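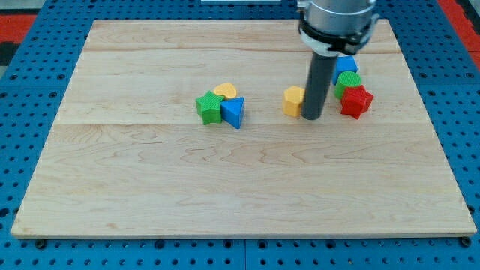 *A pale wooden board on a blue pegboard base. The seams between the planks are visible.*

# Put the thickness on the label

My argument is a narrow one. Sellers of solid wood goods for the home – chopping boards, shelves, worktops, table tops – should be made to state four things on the label: the species, the thickness, the moisture content at the time of manufacture, and the type of glue. At present a buyer is usually given a length, a width and an adjective. The adjective is often "natural". It carries no information.

I restored and repaired furniture for a living before I moved into specification work, and most of the complaints I dealt with in the repair trade were of one kind. A flat thing had stopped being flat. The owner blamed the maker, the maker blamed the owner, and neither had a figure to argue from.

The physics is well established. Wood takes up water vapour from damp air and gives it back to dry air. It swells and shrinks as it does so, a good deal across the grain and hardly at all along it. Movement in the direction of the growth rings is commonly near twice the movement at right angles to them. A plank sawn so that the rings lie nearly parallel to its face will therefore tend to cup, and a plank sawn with the rings upright will tend to stay put. No finish prevents this. Oil slows the exchange slightly, varnish slows it more, and both only delay the point at which the wood comes into balance with the room.

A wide panel glued up from several planks behaves as the sum of its parts. If the planks were at different moisture contents when they were joined, each one will go on moving towards balance at its own rate, and the joints will carry the difference as stress. A modern glue line is normally stronger than the wood beside it, so when something gives way it is often the plank that splits. The customer sees a crack and concludes that the wood was poor. In many cases the wood was perfectly good and had been joined too early.

All of this is known to every competent workshop. Moisture content is measured with a hand-held meter in a few seconds. The figure exists, or could exist, for every batch, and it is thrown away before the goods reach the shop.

## The case against, and why it is weak

Three objections are usually made. The first is cost. Printing four more items on a label that is already being printed costs next to nothing, and the measuring is already done by anyone who cares about returns. Gebretsadik, a joinery supplier I bought from for six years, wrote the meter reading in pencil on the underside of every panel. Its prices were in line with those of its rivals. The pencil mark was there so that its own staff could settle disputes quickly, and they did: I had two panels replaced without argument on the strength of those marks, and one claim refused, correctly, when my own store room was found to be far too damp.

The second objection is that buyers will not understand the figures. Malsha Matubbar put this to me at some length after I gave a talk on the subject in April, and she is right that most people could not say what a moisture content of eight per cent implies. Most people could not say what a given thermal rating implies on a duvet either, the first time they saw one. They learned that a higher number was warmer. A label does its work even when only one reader in 80 understands it fully, because that reader writes the review, answers the question at the counter, or returns the goods with a proper reason. Matubbar's answer was that such readers already ask. Some do. In my experience they are told that the product is natural.

The third objection is better. Moisture content at manufacture says nothing about what happens in the warehouse, the lorry or the shop. A board dried carefully and then stored by a loading door for a winter may arrive in worse condition than one dried badly and sold at once. Celina Brzozowska, who manages stock for Erkum, argued in a letter to me that a factory figure would therefore mislead, and that retailers would be blamed for a number they had not produced.

I accept the first half of that. The second half seems to me a reason in favour. If the factory figure is printed, a retailer can check goods on arrival against it and refuse a delivery that has drifted. Without it, the retailer has no baseline and inherits whatever the haulier did. Responsibility is divided where it actually falls – at the points where the goods change hands – and the person at the end of the chain, who has the least knowledge and no meter, stops being the default suspect.

## Thickness

I have put thickness in my title because it is the item most often left out, and the easiest to supply. Stiffness under load rises with the cube of thickness. A shelf of 18 mm is therefore about a third less stiff than one of 20 mm made from the same wood and spanning the same gap, though few people could tell the two apart by eye. Over a short span the difference is of no consequence. Over a long one it decides whether the shelf sags under books.

Despite this, listings for shelves will give the width to the nearest millimetre and describe the thickness as "chunky". The Brerkenura range, which I otherwise rate well, changed thickness between one season and the next while keeping the same product name. I found out by fitting a new shelf beside an old one in a client's alcove. The listing had not changed by a word.

Species matters for similar reasons. "Hardwood" is a botanical term and covers balsa. A buyer who wants a chopping board needs a dense timber with fine pores, and a buyer who wants a light shelf may need something quite different. Both are told "hardwood", and both are expected to be reassured. As for glue, a board that will be washed every day needs an adhesive suited to water, and a shelf in a dry bedroom does not. The maker knows which was used. It is a matter of copying one word from a drum.

## What a rule should look like

I would keep the rule small. It should apply to solid and glued solid timber sold for household use, above a modest size. Four lines, fixed wording, fixed order, on the product or its packaging and in any online listing. Thickness should be given with a tolerance. Moisture content should be given as a range with the month of measurement. Offcuts, turned goods and antiques should be exempt.

A voluntary scheme has been suggested, along the lines of the Stasodus mark that some smaller workshops use. I have nothing against the mark, but firms that join such schemes are generally those whose goods were already sound. The panel that splits in its first winter comes from elsewhere, and its maker has no reason to sign up.

Until there is a rule, the practical course is to ask for the four items in writing before paying, and to keep the reply with the receipt. A seller who cannot give the thickness of a plank has not measured it, and I would buy from another one.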